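The slow morning round

I look after one outdoor inspection robot, a four-wheel unit which our company bought from Niment. It drives the service paths of the Cusico depot and looks at fences, lamps and pavement. My opinion is simple, and some of my colleagues do not share it: the setup of such a machine should be done by the person who will later repair it, and it should be done slowly.

When the robot came, the supplier offered a remote setup in 2 hours. We only had to place it on the path and connect it, and a technician would load the map and adjust the sensors from his desk. Many sites accept this. I understand why, the manager wants to see the robot drive on the first day. At the Aralard site they did it like this, and the robot did drive on the first day. Three weeks later it began to stop at places where there was no obstacle, and the people there did not know which value they should look at first. They had never seen any of the values.

I asked for the long way. I walked the whole route with the robot at walking speed, 343 meters in one direction, and wrote down in a paper notebook every place where it hesitated. There were 19 such places. For each one I opened the log and tried to understand what the machine believed it had in front of it. This took me most of October. My manager was not happy with this, and I can say that he still mentions it.

But a path is a more difficult place than it seems to a person who only walks there. The color of the asphalt changes where one surface ends and the next begins. Stains have no height, but to a camera which is not well adjusted they can look like something lying on the ground. Poles are a help, they do not move and the robot can use them to correct its position. Hedges are a smaller help, they grow, and the gardeners cut them. If you set the machine up in front of a screen in another city, all this is only numbers. If you stand beside it, you learn which landmark it trusts and which it only tolerates.

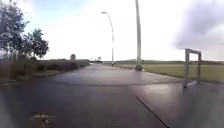

What I do every morning

The daily care is not interesting to describe, but I think that it decides everything. Before the first drive I wipe the lens covers with a clean cloth, first dry and then with a little water. I turn each wheel by hand and listen. The front left bearing was replaced already, and I put in the new one myself with grease from Fuchs, because it was the one we had in the workshop. Then I let the robot drive a short straight piece and compare its position with the lamp post. If the difference is more than 2 centimeters, I do not send it out. I check first the tire pressure, then the wheel encoders, and only at the end the software.

This order is important to me. Younger technicians start with the software, it is comfortable and one can stay inside. In my experience the fault is more often a soft tire or a loose plug. A soft tire makes the wheel smaller, the robot then calculates a wrong distance, and somebody spends an afternoon correcting the map, which was correct before. After this you have two faults.

The objection about money

The usual argument against me is the cost. A remote service contract is cheaper than a person with a notebook, at least in the first year, and I do not deny this. A large operator with many equal machines maybe has to work in this way. But a small site with one robot has a different problem -- when it stops, there is no second one, and the remote technician can read the log but he cannot feel that a wheel is loose.

I would like that suppliers write this in their offers: one week of setup on the site, together with the person who will keep the key of the charging box. If the customer refuses, it is his decision. At present he does not even know that there was something to decide.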